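Search this site Enter keywords Go

Skarcombe Toy Library and Family Room: progress report to the Yule Fund
Reporting period ending 30/06/2021
Prepared by Lorna Matheson

1. Premises
The lease on the ground floor of the former school (built 1883) was signed in the second month of the period. Damp treatment to the north wall is complete. The electrical inspection raised 7 items, of which 5 have been closed. The remaining two concern the distribution board in the rear passage and are with the landlord. The insurer has been told and has set no extra conditions.

2. Stock and catalogue
The catalogue holds 254 items against a year-end target of 400. Each entry records maker where known, condition, recommended age and cleaning method. Items with detachable parts are bagged and labelled with a parts list. Entries were moved from the card index to the Kumero lending system, and duplicate membership numbers were corrected by hand. Vehicles and construction sets are the most requested categories. Puzzles are the least requested and no more will be bought this year. 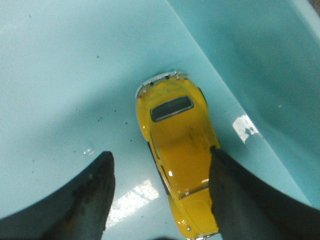 Yellow toy car (first picture); curtain and carpet (second).
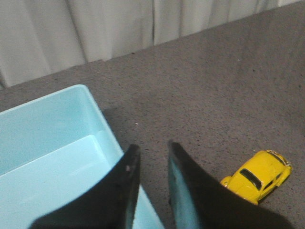 Ruairi Cowie replied to the draft of this report that the target should stand, but that donated items awaiting a safety check ought to be listed separately from the catalogue total. He also asked for overdue loans to be shown by length of delay, as the present single figure does not distinguish a late return from a lost item. Both changes will be made in the next report.

3. Lending
Loans run for three weeks with one renewal. Returned items are cleaned and held for 72 hours before reissue. This limits turnover on popular stock and will be reviewed when guidance changes.

4. Expenditure
Spending is within budget on all lines except shelving, where delivery charges were higher than quoted. The excess has been met from the contingency line. No transfer between capital and running costs is requested.

5. Next period
Close the two electrical items. Complete safety checks on donated stock. Open a second weekly session by October, subject to staffing.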